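Pantry Notes: Boxing Up Leftovers Without Losing Track of Them

By Howard Wainwright
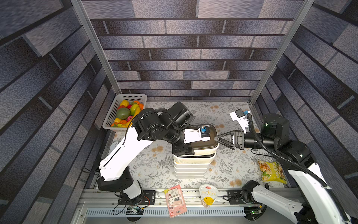 Stacked containers, with a basket of artificial fruit in the back corner.

The container drive closed last month and the shelf in the Entwistle Street kitchen is full again. Thank you to everyone who dropped something off. We now have enough to send leftovers home after the monthly supper, and enough to keep a few sets by for the October harvest meal, when we always run short.

Several people have asked how the containers should be stored and packed, and the sheet taped inside the cupboard door has gotten hard to read, so I'm putting the whole thing in the newsletter.

Storing the empties

Nest the trays by size and keep the lids with them. Last year we had lids in one drawer and trays in another, and by spring there were 11 lids that fit nothing we owned. Now each stack gets one lid on top to show what goes with it, and the rest of the lids for that size stand on edge in the bin right next to it. If you find a lid with no tray, leave it on the windowsill and I'll try it against the others.

Four or five trays is a good height for a stack. Taller ones lean, and the ones at the bottom stick together. If two trays do stick, run warm water over the outside of the lower one and twist. Please don't pry them apart with a knife. We have lost a couple of rims that way.

Make sure everything is fully dry before it gets nested. Leave washed trays upside down on the rack overnight and stack them in the morning.

Packing after supper

Let hot food stand until it stops steaming, but don't leave it out past an hour. Shallow trays cool faster than deep ones, so use two shallow trays for rice or stew if you have them. Fill to just under the rim. An overfilled tray will pop its lid in the car, and Ireck Avenue has enough potholes to do it even when the tray is filled right.

Press the lid down at the corners first and then run your thumb along the sides. Write the dish and the day on a strip of masking tape and put the tape on the side of the tray. Tape on the lid is no help once the lid gets swapped, and the glue is a nuisance to scrub off.

Keep anything with nuts in its own stack, labeled on every tray.

For the harvest meal I would like to have 60 trays ready to go. We have almost that many now if you count the odd sizes, but the odd sizes are slow to pack and I'd like to hold them back for bread and dry things.

Fruit and table settings

The artificial fruit is for the tables only. A basket with a banana, a pepper, a mango and an apple in it looks nice on a flowered cloth, and it can stay out all season. Wipe plastic fruit with a damp rag and a drop of dish soap. Skip the window cleaner, which leaves a film. Real fruit goes in a bowl on the serving counter so that children know which one they can eat from -- we had one set of tooth marks in a pear last fall.

Printed tablecloths hide small spills better than plain white ones, but they still need to go in the wash after every supper. Shake them outdoors first. Cold water, regular cycle, and hang them on the line behind the hall if the weather is good. Tomato sauce should be rinsed from the back of the cloth as soon as you notice it.

What we still need

Masking tape, the one-inch kind. Two more dish racks. A permanent marker that works -- the three in the drawer don't. We do not need any more containers for now, and we can't take glass.

The next packing session is Sat 27 August at the hall, starting at 3 in the afternoon. We'll sort the lids, wash whatever has been sitting in the back cupboard, and fold the cloths. It should take 30 minutes if enough people come and a good deal longer if they don't. Park on the Larus Road side, as the front lot is being patched that weekend. The side door will be open.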